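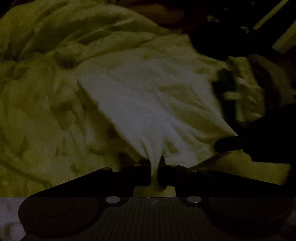 Which vehicles are covered by the August change to the engineer support contract?
The three-axle recovery trucks and the Drida bridging trailers. The gun tractors stay on the existing agreement until it lapses.

4 December 2022

Several units have written in about the revised maintenance schedule for the Greko recovery fleet, and the notes that follow replace the summary printed in the last issue. That summary gave the wrong interval for the winch gearbox and should be discarded.

The contract was let to Zatum, with Van Acker as subcontractor for hydraulics. It covers depot-level repair, spares holding and field service for 658 platforms. Light-grade and operator maintenance stay with the unit. The boundary between the two is set out in the second annex, and most of the disputed job cards so far have come from reading the first annex on its own.

Winch. The gearbox oil is now changed at 800 operating hours, measured at the drum counter and not at the engine hour meter. Vehicles without a working drum counter are to be treated as overdue and booked in. Rope inspection remains a unit task before and after every recovery above half the rated pull. Synthetic rope fitted as a trial item is inspected to the same standard, but the rejection criteria differ — see the insert issued with the rope.

Hydraulics. Van Acker will supply hose assemblies as complete kits. Individual hoses can no longer be demanded under the old stock numbers, and demands raised that way are being cancelled by the system without notice to the originator. Units holding loose hoses may use them until the cure date on the tag. Spade cylinders showing weep at the gland are serviceable; cylinders showing drip are not. The distinction is defined in the manual and should be quoted on the defect report.

Bridging trailers. The Drida trailer has a known fault in the rear bogie equaliser, where the bush migrates outward under repeated side loading. Crews should check for a witness gap on both sides after any cross-country move. A gap of 4 millimetres or more takes the trailer off the road. Towing to a workshop on a low loader is permitted, towing on its own wheels is not. Replacement bushes are in short supply and the lead time quoted by Zatum is around 20 weeks. Training establishments have been placed last in the priority order, behind formations on readiness notice.

Tyres. Run-flat inserts from the earlier batch are compatible with the new rims but the fitting tool is not. Two tools have been issued per workshop. Mixing insert batches on the same axle is prohibited, including on the spare if it is fitted for road movement.

Reporting. Defect reports should go through the normal chain with a copy to the fleet management cell. Reports sent directly to the contractor's depot do not start the response clock and are excluded from the availability figures, so a vehicle can sit for weeks while still being shown as fit. Include the platform registration, drum counter reading, engine hours and the annex paragraph being relied on.

The technical point of contact is Jaime Carvalho at the fleet management cell. Questions about funding of unit-level spares should go to the formation logistics staff, as the cell holds no budget for them.

An amended second annex is in draft. Until it is released the current issue applies, including the paragraph on cold-weather kits that refers to a superseded heater.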